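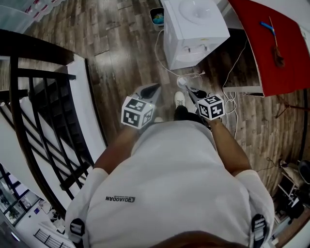
Baoshan Liang wrote back after the last version of this talk to say that a water dispenser doesn't need a corner of its own, it needs a reason for people to walk past it, and that I had spent far too long on plumbing and hardly any time on where folks put their feet. Fair point! So this version starts with the floor.

Opening (keep it quick, people are still finding chairs)

Say hello, thank Qianru Cheng for setting up the room. Ask who has a water dispenser at work. Then ask who has stepped over its cable this week. Usually the same hands go up, and it always gets a laugh.

What's on the floor

Go back to the picture. White dispenser, wood-look planks, a white cable running out across them to a little round white device. More white cable looping down on the right. I love this picture because it is every shared room I have ever worked in. The dispenser went in first, then the bin behind it, then a table with a red cloth, and the cables had to find their way between. (My guess at the order! Say so.)

Planks in mixed browns and grays hide dirt really well. White cable on them stands out, and I'd keep it that way. Please don't go buy brown cable to match.

The 39-inch walk

At the Verkura office we marked a strip 39 inches wide from the door to the water and kept everything out of it for all of February. No bins, no bags, no cords. Xiuying Yan had to move her plant twice. By the end people were filling bottles without doing that little sideways shuffle. PAUSE here, do the shuffle.

Bins

Put the bin where the hand already is. Behind the dispenser is handy for looks and a pain to reach, especially with a full cup. Bring it out to the side, and empty it before lunch. Junhao disagrees with me on this and may speak up, let him, it's a good argument.

The table

Cloths are great. They hide a scratched top and they cost next to nothing. But look at what collects on them: a blue pen or marker, a brush with a long wooden handle. Small stuff lands on any flat surface near water. Give it a jar. At Prostden we used eight old jam jars and I'm still proud of them.

Mention thin metal legs: easy to mop between, easy to catch a toe on.

If there's time

Chantelle's story about the drip tray (check she's okay with it). The Skolex slide with the before and after floor plans, skip if the projector is slow.

Questions until 4:23. Leave the tape measure on the front table so people can borrow it for their own rooms, and remember to get it back from Luo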